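Ellow robotics club, robot arm project, thread for anyone following along from the other groups.

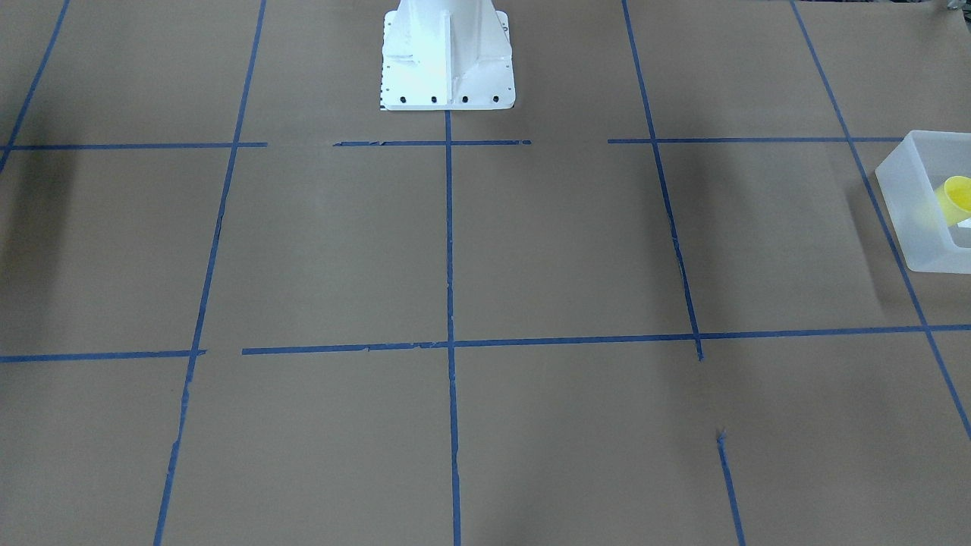

We're using the grid so that every start position has a name. Columns are letters, rows are numbers, and the sheet on the wall says which cell the object goes in for each run. Last term we put things down wherever and then couldn't compare one week with another.

2/ The task this term is pick up a cup, move it, put it down the right way up. It sounds small. The arm has to reach it, close on it without knocking it over, and let go without dragging it.

3/ The students drive the arm by hand first and we record those runs. Then the recordings go into the training script and the arm tries it by itself. We have 1,792 recorded runs so far, counting the ones from Furnley, who have the same arm and sent us theirs in July.

4/ The Furnley runs are useful but their table is a different height, so we keep them in a separate folder. If you use the shared drive please don't merge the two. Someone did and it took an evening to sort out.

5/ Tape notes, as I've been asked twice. Painter's tape, torn by hand. It doesn't need to be neat. The lines are for the people putting the objects down and the arm gets its positions from the calibration. If a strip lifts, press it back or replace it before the next run and write it in the log.

6/ Paper is ordinary brown kraft off a roll. It marks and creases, so we change it when it gets bad. Changing it means doing the grid again, which takes two people and 30 minutes if you measure from the base each time. Measure from the base each time.

7/ Results from the last full test. 31 attempts, 15 good ones. A good one means the cup ends up standing in the target cell. Standing on a line is counted as a miss.

8/ Most of the misses were in the cells furthest from the base. We had fewer recordings out there because it's awkward to drive the arm when it's nearly at full stretch, and people kept choosing the easy cells. The sheet now tells you the cell so you can't choose.

9/ A few misses were cups lying on their side. The arm goes for the rim as if the cup was upright and pushes it along. We haven't decided whether to record more of those or leave them out until next term. I'd leave them out. Two of the Year 10s disagree and they may be right.

10/ For the Melis open day we only need one clean demo, so the plan is to run it in the near cells and let visitors pick which one. The script for that is called Cernus and it's in the top folder. Please don't edit it on the club laptop, make a copy.

11/ Next session: redo the recordings for the far row, check the base bolts are tight, and finish the poster. The poster still has last year's task on it.

12/ If you're new and want to drive, come at 4pm and you'll get a turn before the test runs start. Bring the consent form if you haven't handed it in.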